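Two Arms and a Padded Bench

At the Zelldale shared workshop, members are building a machine that handles clothing

The Zelldale shared workshop was established for furniture repair and light metalwork, and most of its members still come for those purposes. Since February, one bay has been set aside for a project of another kind. Corina Zamfir, a retired pattern cutter, and Banafsheh Ebrahimi, an electrical technician, are building a two-armed robot intended to pick up, spread and fold ordinary garments.

The project is named Viner. Its budget was fixed at $635, excluding the arms, which Ms. Ebrahimi assembled at home over one winter from printed shells and purchased motors. The remaining money has gone to wiring, fasteners and three small cameras, one at the head and one at each wrist.

Sportswear was chosen as the first test material. Ms. Zamfir explains that a jersey is light, slides easily and carries trim that is stiffer than the body of the cloth. "A towel forgives you," she says. "A piece with piping along the edge will pull to one side, and you have to know where you are holding it."
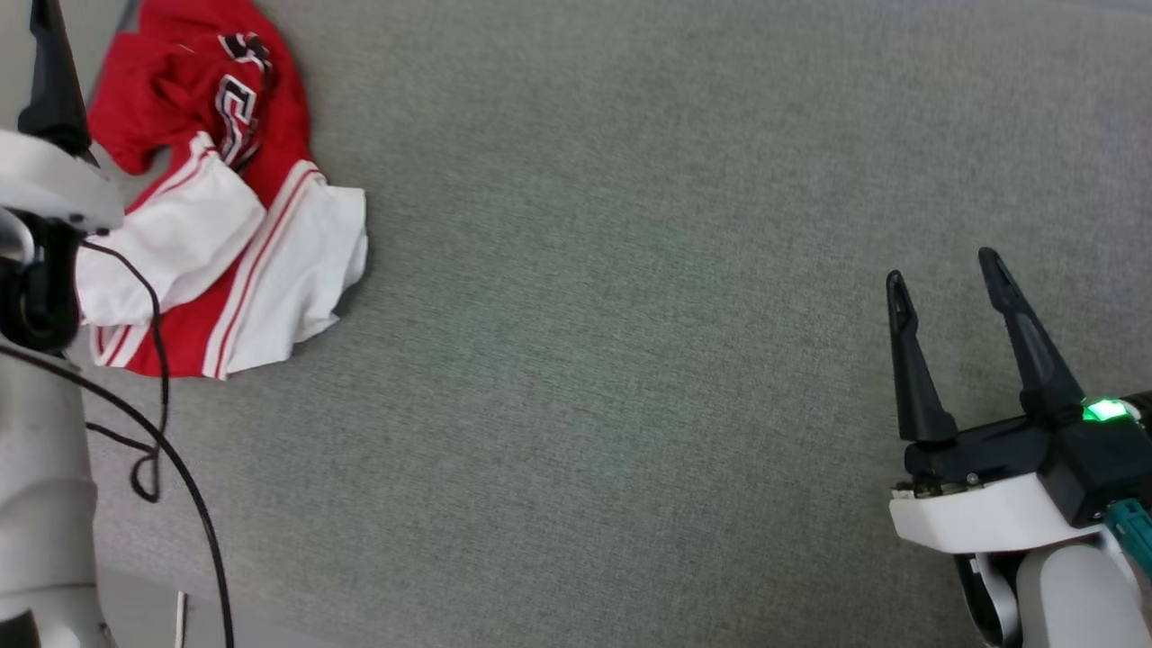
Fingers Before Software

The builders have given most of their attention to the grippers. Each has two tapered fingers that must close on a single layer of cloth without gathering the layers under it. The current shape is the result of 27 printed versions, several of which remain in a drawer at the workshop with notes taped to them.

Early versions ended in a flat pad, which pressed the garment down and pushed it away. The narrow tip now in use can be set against a fold and closed with little force. Ms. Ebrahimi tests every new pair for 500 open-and-close cycles before it is given any cloth to handle.

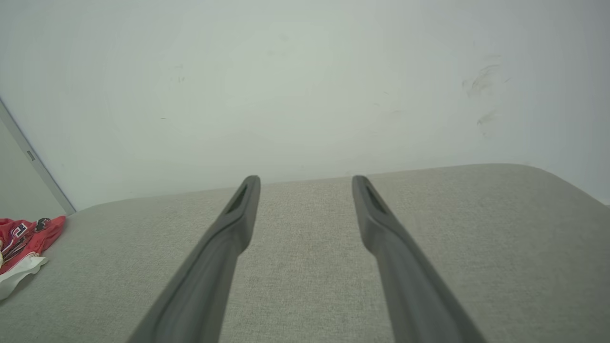
The view from a wrist camera, with red and white fabric at left and the fingers open.

The surface beneath the fingers received similar consideration. Bare tabletops proved unsuitable in the first month: a fingertip lowered slightly too far would stall the motor. Upholstery yields a little under the same contact and returns to its shape. A gray covering was preferred because brightly colored garments are easy to distinguish from it in the camera feed.

Height remains the more difficult measurement. A camera mounted close to the fingers shows clearly what lies to either side of them, but gives less help in judging how far the tips are from the cloth.

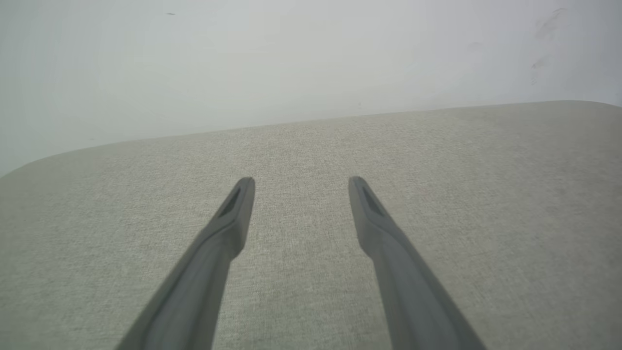 Ms. Ebrahimi's present method is to lower the arm in small steps and watch the motor current for the first sign of contact. It is slow. A single pick may take 46 seconds, and the builders have agreed to leave speed alone until the arms can complete a fold dependably. Work continues on Friday evenings, when the bay is available until ten. The next set of fingers, with a softer insert near the tip, is being drawn now.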